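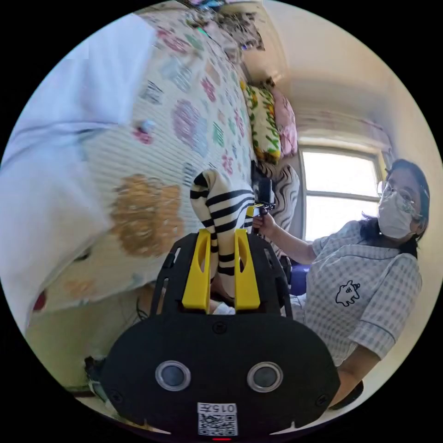

Reading time: 3 min

I've been meaning to write about folding for ages, and this month I finally gave in, mostly thanks to the emails after my February piece on closets (keep them coming!). So many of you are still folding on the couch with your knees as a table. Please use the bed! It's the right height, it's big, and you can't go to sleep until the pile is gone.
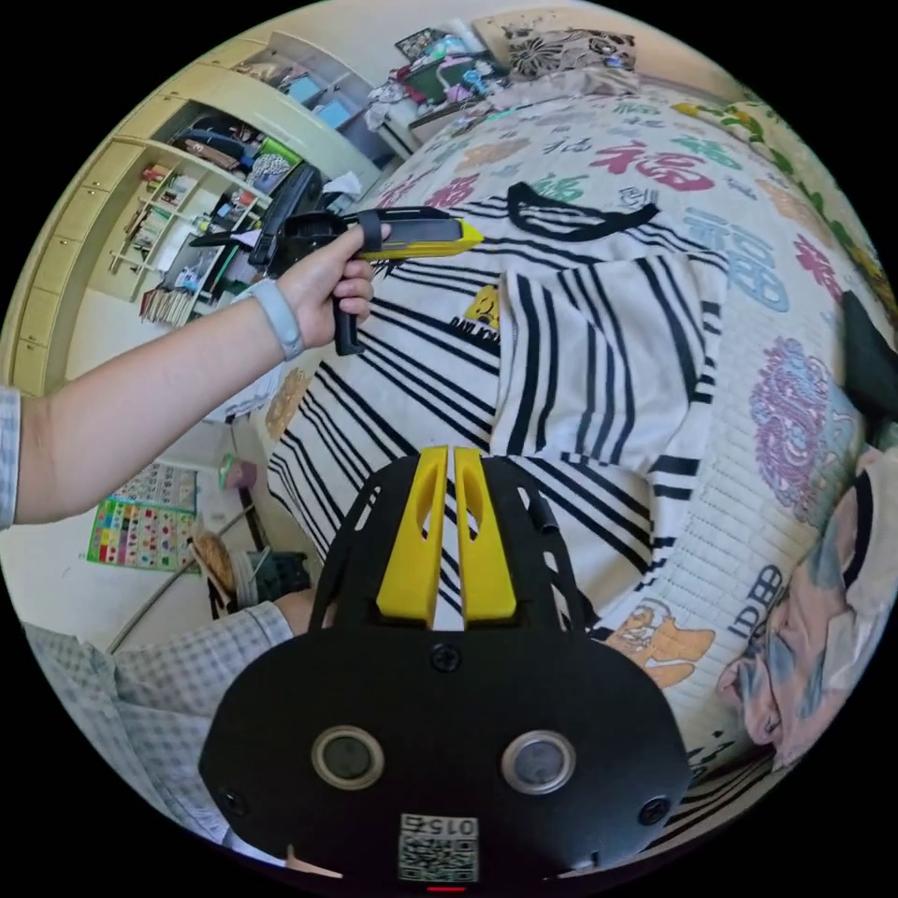 My own method is nothing fancy. Collar at the top, smooth from the middle out, sleeves in, then thirds. I picked it up from the Tasinow laundry booklet years ago and I've never managed to switch, although the Kustix people swear by rolling everything.
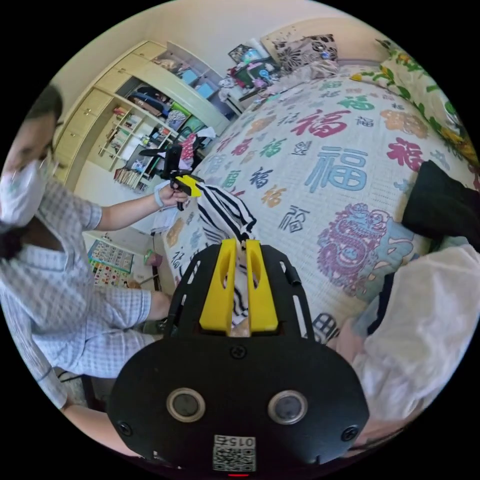

Knits are where I used to go wrong. I'd grab a shirt by one shoulder, flap it around and wonder why it never lay straight. Now I like a hold at both ends, so the cloth is stretched out between them like that black and white striped one, and then it goes down on the bed. Stripes are a great help, by the way – if they wander, your fold is wandering too, and you can fix it before the next one. 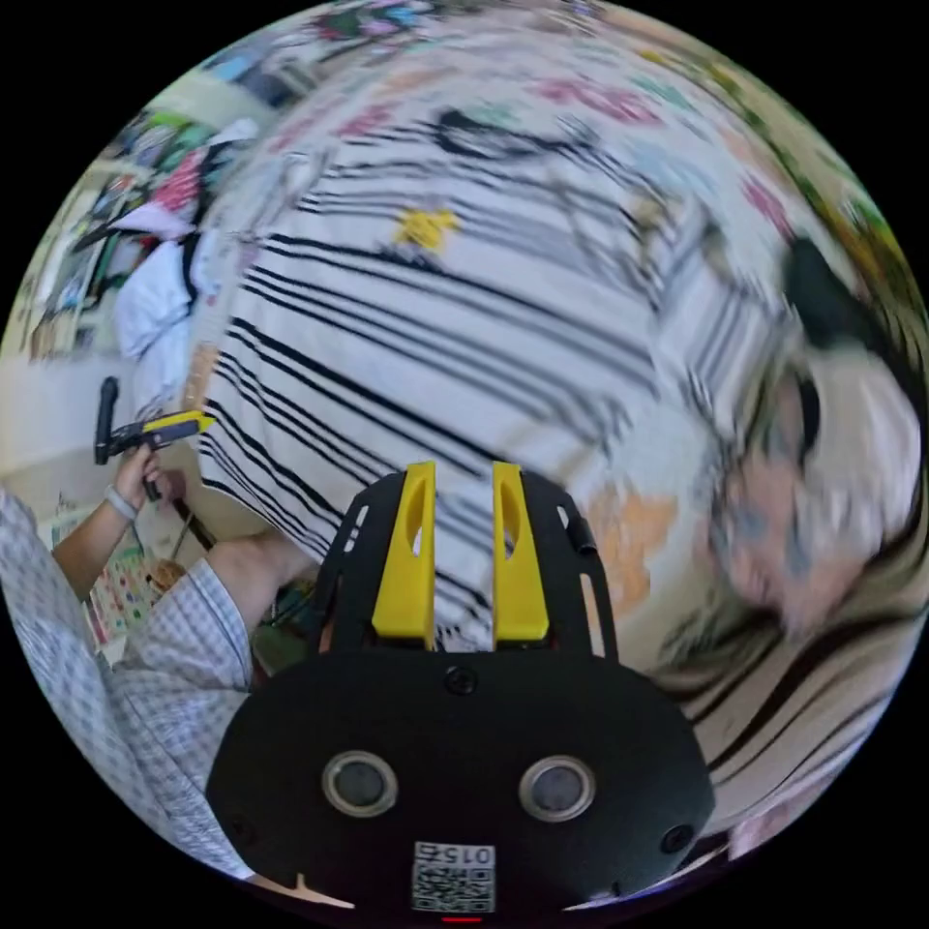
Schumacher, 8/9/21

Our swap table is back, and I'm bringing 14 T-shirts, all folded (I hope they stay that way in the car). Bring a bag if you're coming!

Recent items
Tromeo drawer dividers, six months on
Pillowcases that fit
February: The closet piece

Contact the newsletter | © 2021 | Back to top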